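The drinks fridge, again

I spent most of the morning refilling the drinks fridge at the Kostwood shop. It's the stainless one with the glass doors, by the register, and it was the reason I agreed to help out in the first place. Mitra had told me it would be an easy job. It mostly is.

The top shelf gets the things people buy one at a time. The 7UP Zero Sugar goes on the far left with the Red Bull next to it. I used to put the energy drinks lower down, but Vaughan Kerslake likes them at eye level and it's his shop, so up they went. Each can gets its own clear plastic holder, and the holders sit on a dark wire rack. They slide around a bit when the rack is bare, so I load one side and then the other. 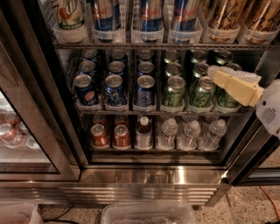 The middle shelf takes longer. Blue cans go to the left, with Pepsi at the end, and green ones to the right. They go several deep, and the old stock has to come forward before anything new goes in behind it. I skipped that step once last December and Vaughan found a can at the back that was seven months past its date. He was nice about it — he just left it on the counter with a note.

I also turn the front cans so the labels face out. It adds a few minutes and I don't know that it sells any more Pepsi, but the shelf looks better from the door.

Next week I want to wipe down the holders, which get sticky at the bottom. Mitra soaks hers in warm water and dish soap over at the Dollbridge store. I'll try that with the top shelf first and put the cans in a crate while they dry.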